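Stunness > Opinion > Rooms & Desks

Essays Opinion Letters Archive About

We use cookies to remember your reading preferences. By staying on this page you accept them.

In Praise of the Small Wooden Organizer

2019-11-05

I love a desktop organizer with drawers. I mean the modest kind, thin wood panels, an open section on top and a couple of rows of little drawers underneath, each one hardly deep enough for a deck of cards. I have owned 2 of them and given away more than that, and I would like to make the case for them before everybody finishes moving their lives into clear plastic bins.

My first came from a shop in Dalier that sold mostly lamps. I carried it home on the bus in February with my gloves stuffed in the bottom drawer (the first thing I ever stored in it, and a terrible choice, they jammed it shut until dinner). It went on the dresser and within an evening I had found my good tweezers, three bus passes and the earring I had been blaming on the cat. I was thrilled! I kept walking back in to open the drawers.

The open top is what makes the thing work. People buy towers of drawers and then wonder why everything they own is still lying out on the counter. Of course it is. You are not going to open a drawer for hand cream four times a day, and you shouldn't have to. The top is for what you reach for with one hand while looking at something else, and the drawers are for the rest: hair ties, spare buttons, the lip balm you bought by mistake and feel bad about.

And then labels. I held out against labels for years because they seemed bossy, like an office refrigerator. I was wrong. A small label inside the compartment, stuck on the floor of it where only you will see it, is a lovely thing. It marks the spot while the spot is empty. You pick up the sponge, you use the sponge, and there is its name waiting for it. My sister-in-law thinks this is ridiculous and she may be right, but she also borrows my scissors.

I'm fond of the ones with some shape to them, too. A straight box does the job, but give me a side panel with a curve in it and a dark edge and I will forgive a sticky drawer.

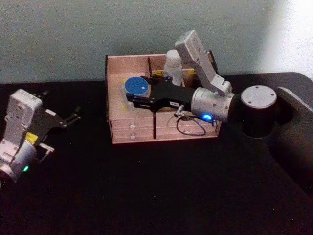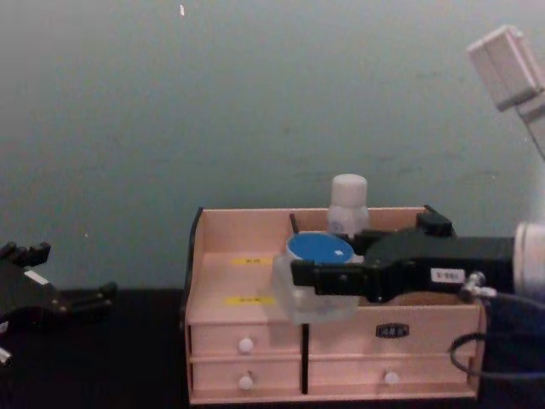
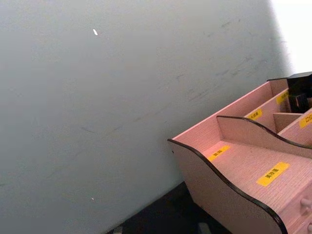 Pale pinkish wood with dark trim, little yellow labels in the compartments.

The usual complaint is size. "It doesn't hold anything," a reader in Bresau wrote to me after my last piece on dressers, and she went on for nearly 800 words, which I enjoyed very much. But holding less is a fine quality in a piece of furniture that sits at your elbow. When mine is full I have to decide something. A big bin never asks. I have a bin under the bed with a Boychuk sticker on the lid from the move, and I could not tell you one thing that's in it.

The other complaint is dust, and there I have no defense. Open tops get dusty. I tip mine out every so often, wipe it with a damp cloth and put everything back, which takes 20 minutes if I don't stop to try on old nail polish. I always stop to try on old nail polish.

If you are starting out, leave one drawer with nothing in it for the first month. Something will turn up that needs it. Mine filled with foreign coins and a single key, and I still don't know what the key opens, but I know exactly where it is.

Subscribe to the Stunness newsletter for new essays by email.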